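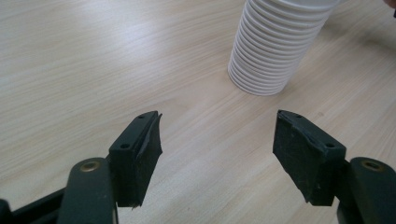
One customer wrote to tell us that she had put up her new shed using our leaflet and was still married at the end of it, and could we please do one for the boiler. We have had that letter on the wall for years. We never did get the boiler.

About Hitis

Hitis writes instructions. If you have ever sat on a carpet with a bag of screws and a sheet of paper showing a cheerful man with no face, you will know the sort of thing we are up against.

We started in a spare bedroom above a dry cleaner's, with one desk, one phone and a flat-pack wardrobe that had defeated us both on the Saturday it arrived. The leaflet for it ran to 21 steps. Step 14 told us to "return the panel to its first side", and we still argue over what that meant. We rewrote the thing out of spite and posted it to the maker. They ignored us, but a friend of theirs at Adeleke, who made garden sheds, did not, and that became our first paid job.

There are eight of us now. We have moved twice, each time to somewhere with better windows and worse parking.

What we do

Mostly leaflets, manuals and the small folded sheets that live in kitchen drawers. We also write the labels on things, the stickers on the backs of things, and the warnings that tell you not to put your hand in things. Last year we finished 218 jobs. The longest was a 193-page manual for a Proteck alarm panel, and the shortest was the word "Push".

The word "Push" took three meetings.
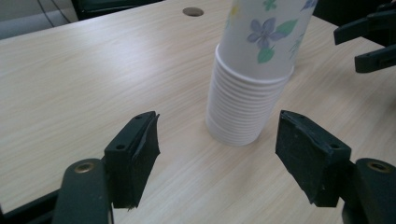 A usual job goes like this. You send us the product, in its box, with whatever you have already written. We hide what you have written. One of us then tries to put the product together or switch it on while another sits nearby taking notes and being no help at all. The notes turn into a first draft, and the draft goes to somebody who has never seen the product and would sooner be at lunch. If they manage it, we tidy up the commas and send it to you. If they don't, round we go again.

People ask why we don't just use pictures. We like pictures, and our illustrator would like it known that hers are very good. But a drawing of a hand turning a knob won't tell you how hard to turn it, and by the time you have added four arrows and a clock face you might as well have written "gently".

What we don't do

We don't write "simply". Anyone who has been told to simply attach the rear bracket will understand. We don't write "as required" either, or "suitable fixings (not supplied)" unless we can say which ones and where to buy them. Trondis asked us to describe a folding bed as intuitive, and after a long phone call we settled on "opens from the left".

We also don't do contracts, speeches or wedding readings, although we have been asked for all three. The wedding reading came back to us with a request for fewer numbered steps.

Where to find us

The office is on the first floor. Go through the green door beside the bakery, up the stairs, and ignore the sign pointing left, which belongs to the people who were here before. We are in from nine until half past five and the kettle is usually on by five past. We close for two weeks in August, when somebody generally goes camping and comes home with views on tent leaflets.

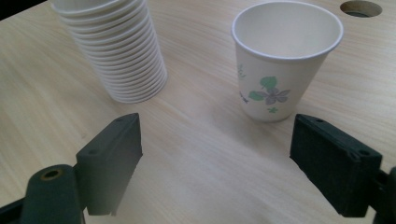 Paper cups on the table.

Working with us

Send us a note saying what the product is, who will be using it and how cross they are likely to be by the time they find the leaflet. We'll come back with a price and a list of questions. Some of the questions will seem stupid. Your customers are already asking them, usually at night and with a torch in their teeth.

We take on a trainee each September. You don't need a degree. Do send us a page explaining how to do something you know well, such as changing a duvet cover or reversing a trailer, and we will have a go at following it. Please leave out anything involving ladders, as our insurer has asked us to stop.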